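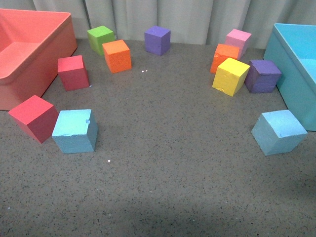 What should a small shop budget for first, the arm or everything that goes round it?

Everything round it. The arm is the one line with a firm quote on it, and the rest creeps up on you.

Jarmo Hirvonen learned that at Skistik, a sorting and packing outfit that had 10 weeks to plan its first cell. First draft of the budget: one page. Arm, controller, freight. Done. No bins. No spare fingers, no table, no hours for the people who'd have to run trials.

"I priced the robot and forgot the job," he says.

Second draft ran longer. He got quotes from Platance and Caldeira, then threw out both and asked again, this time with a task written down. Colored blocks into bins. Cheap parts, soft, nobody cries if one gets chewed up. The quotes came back different, and easier to compare.

His split now: 40 percent for the arm and gripper, the rest for tooling, fixtures, training and a reserve he wont let anyone touch before September. Too cautious? Maybe. Dandier, the integrator he went with in the end, wanted the reserve half that size. They argued it over four calls.
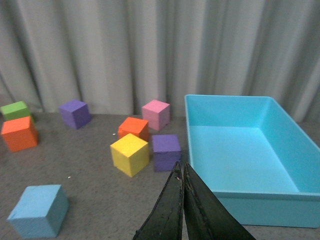 Gripper fingers beside the blue bin, foam cubes still out on the table.

Fingers are a good place to look for missing money. They wear, they get scratched, and a new part shape can mean a new pair. Put them under consumables. Same goes for test pieces, foam is fine for trials but budget for the real product too, and early.

Then floor space. Hirvonen's cell got moved twice on paper becuase the outlet was on the wrong wall. Electrician's bill: $403. Small, but it wasn't in either draft.

Lease or buy? He bought. Would lease the next one, he thinks, if the term is short and swapping the gripper doesn't void anything. Read that clause. Ask who pays for the visit when the thing stops, and get the answer in writing before the deposit goes out.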